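Pralla open day set: README

Recordings from the September open day at the Sturkolura workshop in Pundville. Visitors watched hand-held gripper demonstrations on household appliances, and the sessions were logged as they ran. The set holds 263 clips from 15 stations.

Station notes: microwave

The task is handling the glass turntable plate with the gripper. The plate is held by its edge, so small changes in wrist angle matter a lot.

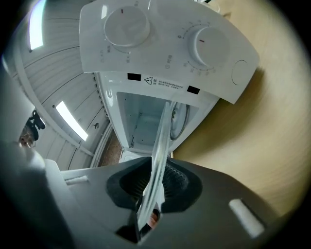
Clips at this station start when the operator says "go" and stop when both hands are back at the sides. Talking from the audience was left in the audio. If you need clean sound, use the muted copies in the Wickramasinghe folder — they have the same names.

Two-handed work

Operators work standing, with one gripper in each hand. Train on these clips separately from the one-handed ones. The timestamps are synced to the wrist cameras, but expect a small drift in long sessions.

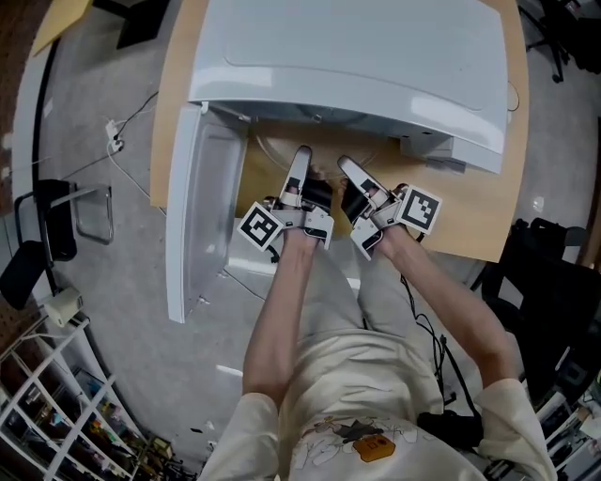 Operator at the table, both grippers at the open front of the appliance.

Known issues

Clip 578 in the master index has no audio. Numbering is shared with an older set, so there are gaps, and the last index is 852.

Contact

Ewan Waaka keeps the index. Send corrections with the clip number in the subject line.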